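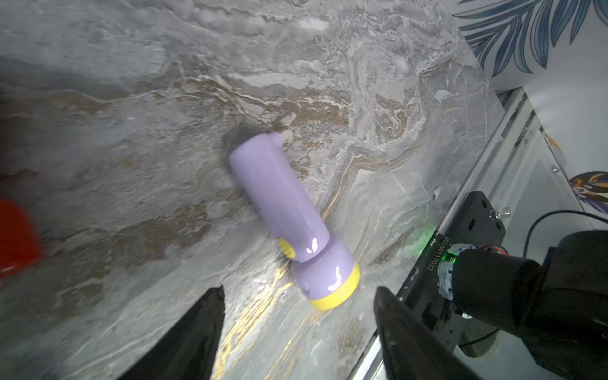

A purple flashlight with a yellow switch lies between the robot and its next job. The two black fingers belong to the gripper.

How a Robot Arm Is Looked After
Waltano Learning Pages: Machines at Work
For readers in grades 3 to 5
Updated 6 May 2020

A robot arm can pick up an object, carry it, and put it down again. To do this well, it needs care. Bolts can become loose. Rubber can wear thin. Dust can settle on a camera. People who work with robots set aside time to check each part, in the same way that a bicycle rider checks the tires and brakes.

This page follows the care of one robot arm at the Waltano Learning Center. The arm is called Trikine. It practices picking up everyday objects, such as flashlights, cups, and toy blocks.

The parts of the arm

A robot arm has parts that can be compared with parts of your own arm. The base is like a shoulder that never leaves its place. The joints are like the elbow and wrist. Inside each joint is a motor, which makes the joint turn. The long pieces between the joints are called links.

At the end of the arm is the gripper. Trikine's gripper has 2 fingers. They move toward each other to close and away from each other to open. Near the gripper is a small camera, which lets the robot's computer see what is in front of the fingers.

Getting ready in the morning

The technician begins with the power turned off. A technician is a person trained to set up and repair machines. With the power off, the arm cannot move by itself, and it is safe to come close.

First, the technician looks at the cables. A cable should have enough slack to bend when the arm bends. If it is pulled too tight, it may come out of its socket. If it hangs too low, it may catch on something. Any cable with a cut or a worn spot is replaced before the robot is used.

Next come the bolts and plates. The technician tests each bolt with a small wrench. A loose bolt lets the arm wobble, and a wobbling arm will miss the object it is reaching for.

Last, the camera lens is wiped with a soft, dry cloth. Paper towels are not used, as they can leave tiny scratches on the lens.

Teaching the arm where it is

After the power is turned on, the arm must be calibrated. To calibrate a machine means to check its measurements and correct them. The arm moves slowly to a starting position that its computer knows. The computer compares where the arm should be with where the joints say it is. If the two do not match, the technician corrects the setting.

The camera is calibrated too. The technician holds up a card printed with black and white squares. The computer already knows the true size of the squares, so it can work out how the camera sees distance. At Waltano, this is done again whenever the camera has been moved, even by a very small amount.

A practice pick

Now the arm is ready for a test. A flashlight is a useful test object. Its handle is narrow, its head is wide, and a shiny surface can reflect light into the camera. The computer must decide where the fingers should close. Many flashlights are easier to hold by the handle than by the rounded head.

The fingers must also press with the right amount of force. If they press too lightly, the object slips. If they press too hard, it may crack. The technician watches the first few picks closely and keeps one hand near the stop button.

Repairs

The parts that touch objects wear out first. Trikine's finger pads are checked after every 50 picks and changed when they become smooth. Changing a pad takes 7 minutes. The old pad is peeled away, the finger is cleaned, and a new pad is pressed into place.

A larger service takes place each January. The covers are taken off the joints, and the motors are tested one by one. The service checklist has 76 steps, and the technician signs it when the work is complete.

Safety rules for visitors

Stay behind the yellow line when the arm is switched on.
Keep hands, sleeves, and bags away from the table.
Never touch a cable or a button unless the technician asks you to.
If something falls, leave it where it is and tell an adult.

Words to know

Calibrate: to check a machine's measurements and correct them.
Gripper: the part of a robot that holds things.
Joint: a place where a robot arm can bend or turn.
Link: a stiff piece between two joints.
Technician: a person trained to set up and repair machines.

Try it at home

Put on a pair of thick mittens and pick up a pencil, a spoon, and an empty plastic cup, using only your thumb and one finger. Try holding each object in a different place. Write down which place worked best, and bring your notes when your class visits Waltano.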